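**Drendlow harmonise la consigne de pose de ses dalles de sol en caoutchouc pour salles d'activité**

*Communiqué -- juin*

Drendlow, fabricant de revêtements de sol amortissants, publie une version révisée de la notice de pose et d'entretien de sa gamme Barno, destinée aux salles de motricité, aux gymnases scolaires et aux locaux associatifs. La notice remplace les deux documents distribués jusqu'ici séparément aux poseurs et aux exploitants. Elle s'applique aux commandes enregistrées à partir de ce mois et peut être utilisée pour les sols déjà en service.

La révision porte principalement sur la préparation du support, le traitement des joints entre dalles et le choix des produits de nettoyage. La composition de la gamme ne change pas : les dalles Barno restent fabriquées à partir de granulés de caoutchouc liés au polyuréthane, en épaisseur 20 mm, en pose libre ou collée.

**Préparation du support**

Le support doit être plan, sec, dépoussiéré et exempt de résidus de colle. La tolérance de planéité est fixée à 2 mm sous la règle de 2 m, quel que soit le mode de pose. L'ancienne notice admettait une valeur supérieure en pose libre ; cette disposition est supprimée. Un ragréage est exigé au-delà de la tolérance.

Les dalles sont déballées et stockées à plat dans le local de destination la veille de la pose. Le chauffage par le sol est coupé pendant la pose collée et remis en service progressivement.

**Joints et calepinage**

Le calepinage part de l'axe du local. Les coupes sont reportées en périphérie, avec un jeu de dilatation le long des murs, masqué par une plinthe non fixée au revêtement. Les dalles sont posées bord à bord, sans compression. Une dalle mise en place en force tend à se relever aux angles lors des variations de température -- défaut le plus souvent signalé au service après-vente.

« Les réclamations que nous recevons concernent rarement la matière. Elles concernent le support et les joints, et la rédaction précédente laissait trop de latitude sur ces deux points », indique Ida Baumgart, responsable technique de Drendlow.
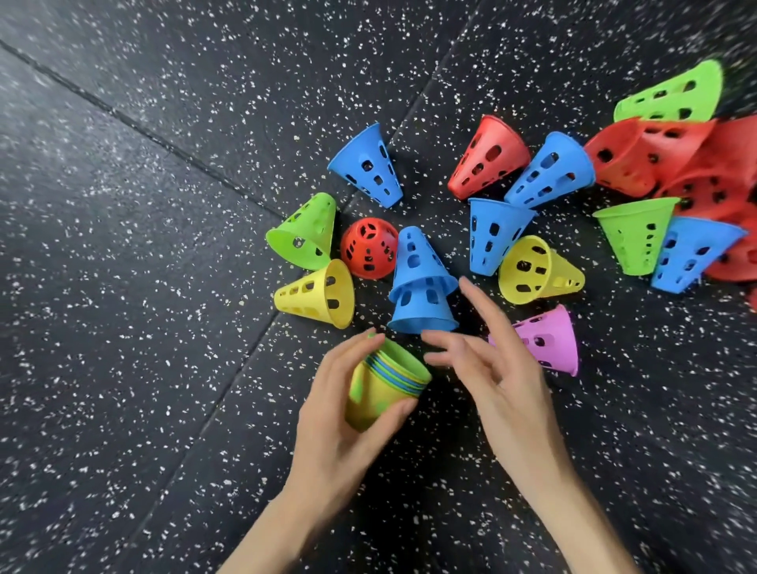
*Sol en dalles noires mouchetées de blanc et de gris, avec cônes et balle perforés.*

**Entretien**

L'entretien courant se limite à l'aspiration et au lavage au détergent neutre dilué. Les solvants, les produits javellisés et les cires sont exclus. Le nettoyage à la vapeur est exclu en pose collée. Les taches grasses sont traitées localement, puis rincées à l'eau claire. L'exploitant contrôle visuellement les joints et les angles à chaque changement de saison et consigne ses observations dans la fiche jointe à la notice.

Les charges fixes de plus de 400 kg, telles que les gradins mobiles stationnés, doivent reposer sur des plaques de répartition. Les empreintes laissées par une charge non répartie ne relèvent pas de la garantie.

**Disponibilité**

La notice est disponible en français, en anglais et en allemand auprès du réseau de distribution Flendwood. Une version imprimée est jointe à chaque palette. Les poseurs agréés sont invités à détruire les versions antérieures.

« Un poseur et un gestionnaire de salle travaillent désormais sur le même document, avec la même numérotation de paragraphes. Les échanges en cas de litige en seront simplifiés », précise Bayu Wijaya, chargé des relations avec les distributeurs chez Flendwood.

**À propos de Drendlow**

Drendlow conçoit et fabrique des revêtements de sol en caoutchouc pour les locaux sportifs, scolaires et associatifs. La gamme Barno est distribuée par Flendwood.

**Contact presse :** Shazia Abbasi, service communication, Drendlow
**Contact technique :** Shoaib Qureshi, assistance aux poseurs, Drendlow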